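Dreseck two-arm kit, anyone running one?
Forum: Kits and Small Automation
Thread started July 29, 2022

benchfourteen
We are looking at the Dreseck kit from Zosten for block and parts sorting. Two arms, table frame, wrist cameras, setup guide. The quote has a lead time of 12 weeks. Is it worth the wait? Sorting into bins is all we need for now.

cotunley_shop
We've had ours since October at the Cotunley shop. Arms mount on opposite sides and both reach the middle, so either one can work the center bin.

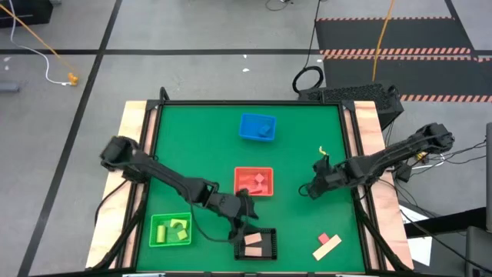
3 min read

That's from my write-up on our shop page. Sorting by color is fine. Long planks are the weak spot. We logged 69 drops in the first 800 picks and most were planks.

gripper_dan
69 in 800 is bad for foam and wood blocks. My old single arm does better than that.

cotunley_shop
Those were stock finger settings. It improved once we changed the closing force. Part two covers picking from a slotted basket, with narrow items standing upright.
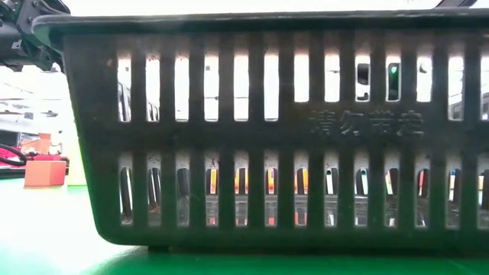 Reading time: 3 minutes

The thick rim is what you need to plan for. Set your approach height above it and come straight down. The default path in the guide is too low for a basket like this.

gripper_dan
Then the guide is wrong and Zosten should fix it. A buyer shouldn't have to find that out.

cotunley_shop
I don't agree. The guide says to measure your own containers. The wrist cameras help too, and with one arm holding a foam cube up over the table 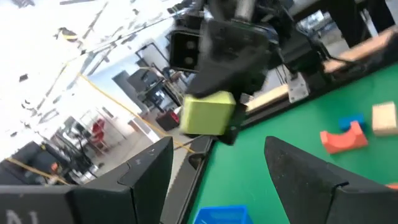
you can check the grip from the other arm's camera before you let go. I use that view more than the fixed one.

millroad7
Did you buy the Nic Giolla support plan with it? We did, and replies took 7 days. I would skip it.

cotunley_shop
No plan here. My order for basket work:

1. Measure the rim and enter the height.
2. Run the arm slowly near the end wall and watch the wrist.
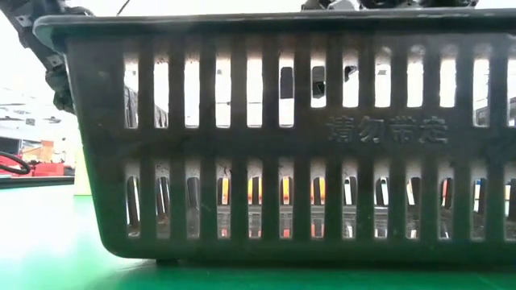

3. Save that path before you raise the speed.

benchfourteen
Thanks. I'll order the kit without the plan and ask Zosten about the fingers.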